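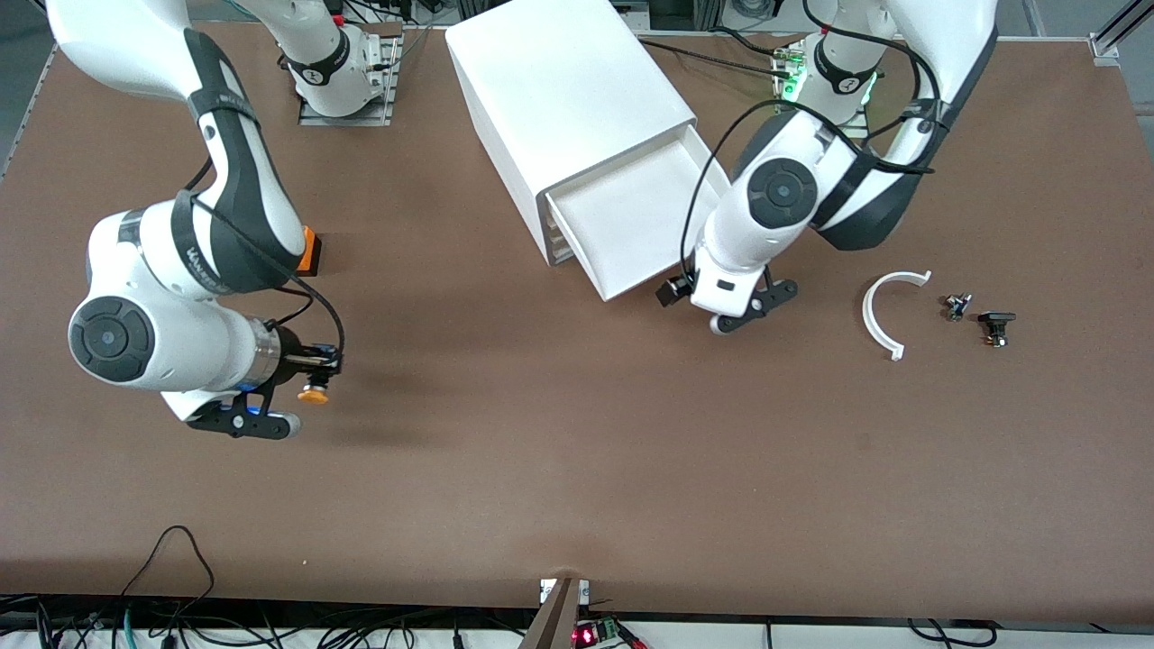 The Brevum is a five-in-one folding reflector, 107 cm across when open, and I have been using it for outdoor portraits and lookbook work since March. It cost me £29 with the zip bag. You get a translucent disc on a sprung steel hoop and a reversible cover that gives you white, silver, gold and black. White is the side I use most, and it is also the side that gets misjudged most often, as it picks up colour from whatever it faces. White casings over a broad brown tabletop set you the same problem as a white shirt over a wooden floor: the warm tone comes up from below, and you have to decide whether to keep it or fill it with something cleaner. With the Brevum held low and angled at the window I can usually get the shirt back to neutral without touching the editing.

## Build

The hoop is stiff and springs open with some force. Keep your face out of the way the first few times. It lies almost flat once open, with a slight wave at one side that makes no difference to the light. The stitching on the cover is neat apart from one corner by the zip, where a thread has started to pull.

The zip itself is the weak point. It is a fine plastic one and it catches on the lining if you hurry. I have changed covers in a car park with a model waiting in a thin dress, and it felt like a long job. A chunkier zip would have been worth another pound or two.

Folding it is the usual twist-and-tuck. Laurinda Guerreiro, who models for me and has ended up holding this thing nearly as often as she has stood in front of it, can do it in one go. I still need two tries.

## The four colours

**White.** Soft and fairly weak. Good for faces at close range, not much use beyond arm's length on a dull day.

**Silver.** Strong, and too strong in full sun. I ask whoever is holding it to stand well back. On overcast days it is the one that saves the shoot.

**Gold.** I don't like it. It turns pale skin orange and does odd things to blue fabric. Other people seem happy with it late in the evening.

**Black.** Handy for putting a bit of shadow back down one side of the face. It is a proper matt black, better than the one on my old Florno, which had a sheen.

The translucent disc inside takes the edge off midday sun. It covers head and shoulders, so don't expect it to shade a full-length outfit.

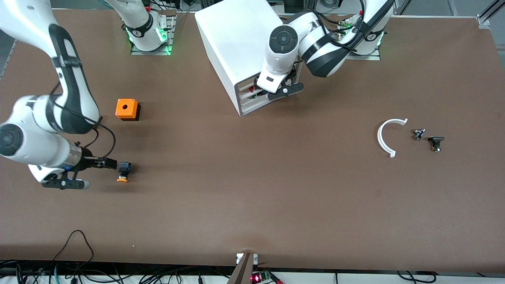 I also tried it for accessories: earrings, a belt buckle, some buttons for a friend's knitwear page. It works, but the size gets in your way. For something on the scale of a little blue-black part, something like a switch body, with an orange-yellow cap, lying on its side on a big table, a disc over a metre wide is far more than you need, and you will spend your time trying not to knock the tripod with it. A piece of white card does the job. If small things are most of what you shoot, buy the smaller size or don't buy one at all.

## In wind

Poor, like every reflector of this shape. On the seafront it behaved like a sail and we gave up after 20 minutes. There are no handles. The Lazăr version has two moulded grips, and I would choose that one if I worked on the coast more often. It is heavier in the bag, though, and I carry everything on the bus.

## Pale on pale

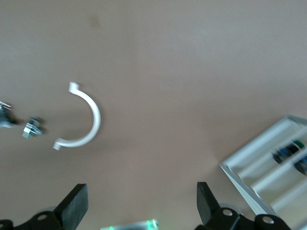

White clothes against a light background are where I expected the most from it, and it did reasonably well. You have very little to work with in that sort of picture. A white curved bit of plastic on a pinkish-beige surface gets its shape from a soft grey along the inner edge and a faint shadow underneath, and a cream blouse on a pale wall is no different. Fill it too much and the folds vanish. I had the best results with the black side close in on the left and no fill at all, which took the collar and cuffs from flat to readable. The silver side wiped them out completely.

## Cleaning

The white side marks easily. Foundation came off with a damp cloth and a drop of Purus hand soap. Grass did not, and there is now a green patch near the rim. It hasn't affected the colour as far as I can tell.

## Would I buy it again?

Yes, at this price. I would pay a bit more for a better zip and would happily lose the gold side. Anyone shooting mostly alone should add the cost of a stand and a clamp arm, as you can't hold it and a camera together for long.

Four out of five.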